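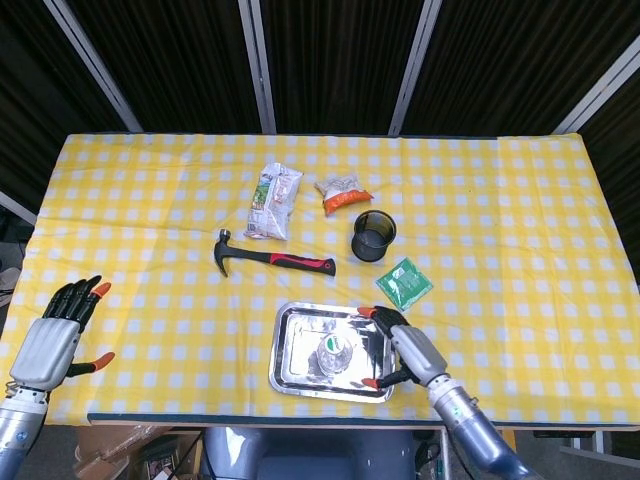

November, late. The new planner build finally runs end to end, and I trust it less than I did when it crashed. Constanza merged it this morning with a note saying the bimanual stuff "mostly sorts itself out now." I spent the afternoon on the tray task, which is the one where I would expect it to sort itself out least. The right hand had its fingers curled over the rim of the steel tray, one orange fingertip up by the corner and the thumb down at the other, and the bottle was lying on its side on that mirror bottom, clear plastic on shiny metal, about as unkind a thing as you can put in front of a depth sensor. The left hand was out over the bare end of the yellow check cloth, open, with nothing near it. The log at that point said both arms were "engaged." Engaged in what, I'd like to know.

I went digging. "Engaged" is set when an arm has a goal assigned, and it stays set until the goal is cleared, whether or not the arm has any way of reaching it. So the status page can be green all day long. I told Constanza and she said yes, that's how Brurnard does it too. I said that doesn't make me feel better about either of us.

The tray bottom is the real problem and I don't think the planner has anything to say about it. Perception hands over a point cloud with a hole where the metal reflects and a second hole where the bottle is see-through, and then the segmentation fills both in with great confidence. I pulled 199 saved clouds from the tray runs and went through them with the overlay turned on. The bottle mask slides around between one cloud and the next, sometimes it takes in a streak of reflection and grows a tail. The score next to it hardly moves. I'd happily take a low score and a bad mask. A high score and a bad mask is what gets a thumb driven into the tray edge.

Meanwhile the hammer segments beautifully, every time, black head, red and black handle, lovely clean outline. I suspect every demo plot we have shown anybody has the hammer in it.

The black cup is somewhere in between. If it's seen from high up the opening is dark and the planner treats it as a solid lid. I wrote that up in September and the ticket is still open. Added a comment, no heat in it, or not much.

Milagros came by around four and wanted to talk about the retraining numbers. She has 1,840 episodes in the new set against 1,000 in the old one and she'd like to say the improvement comes from the perception changes. Maybe it does. But she changed the data and the loss and the camera calibration in the same go, so I don't see how she'd know. She said the curve is better. I said the curve is always better, that's what we pick the curve for. She laughed, then went off to run the old data with the new loss, so it wasn't wasted breath. I owe her a proper read of the write-up. I keep putting it off - it's nineteen pages and it has a section called Emergent Coordination.

Then there's Mondness, the new scheduler, which was going to save us from hand-written priorities. What it does as far as I can tell is give each subgoal a cost and pick the cheapest. Moving the left arm through empty air is very cheap. So you get a lot of it. I put in a small penalty for travel that doesn't bring the hand closer to any object and the sequences came out shorter on replay, but I've only tried it on replay, where nothing pushes back, and I set the weight by guessing. I wrote "guessed" in the commit message so that somebody can be annoyed with me later.

Also the crinkly packets. The green one is flat and glossy and gets a grasp pose that would need the fingers to go into the table. The collision check should reject it and doesn't, and the reason is that the tablecloth is modeled as a plane with a two-centimeter allowance for wrinkles. Two centimeters! The packet lives entirely inside the allowance. I brought it down to five millimeters and now the wrinkles toward the ends of the cloth show up as obstacles. Put it back up to ten and went to get something to eat.

Ticket 502 stays open. Tomorrow I want the raw clouds next to the filled ones before anybody touches Gilbert again, and I want "engaged" renamed. Constanza suggests "assigned." Fine by me. She's doing it in the morning, and it'll break the dashboard.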